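The Case for Keeping Repair Counters Open
2021-07-09

Towns the size of Movville rarely argue over a repair counter until it is about to close. The one on Kasow Street has operated in the public library annex for many years, accepting lamps, radios, coats and bicycles from any resident who brings them in. The proposal to end the service in October rests on a single complaint, namely that it does not pay for itself.

The complaint is accurate and beside the point. A library does not pay for itself either. The proper measure is what residents would spend, and discard, if the counter were gone. A toaster with a loose wire costs little to fix and a good deal more to replace, and the broken one must still be hauled to the Barroso transfer station at public expense.

There is also the matter of skill. Residents who watch a hem being turned or a plug being rewired often learn to do it themselves – a form of instruction the town offers nowhere else.

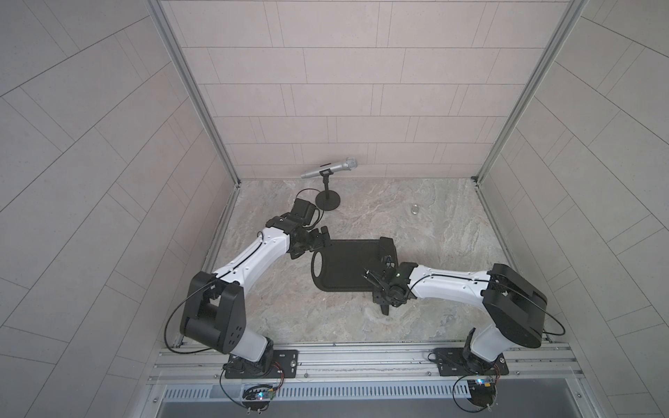
Vol. 3, No. 2

Those who favor closure suggest that private shops will fill the gap. Experience in Kestico offers little support for this view. When that town ended its own service, the nearest shop set a minimum charge that exceeded the value of most household items brought to it.

The council should retain the counter, extend its hours by one evening a week, and publish a plain account of its costs each year. Residents may then judge the expense for themselves.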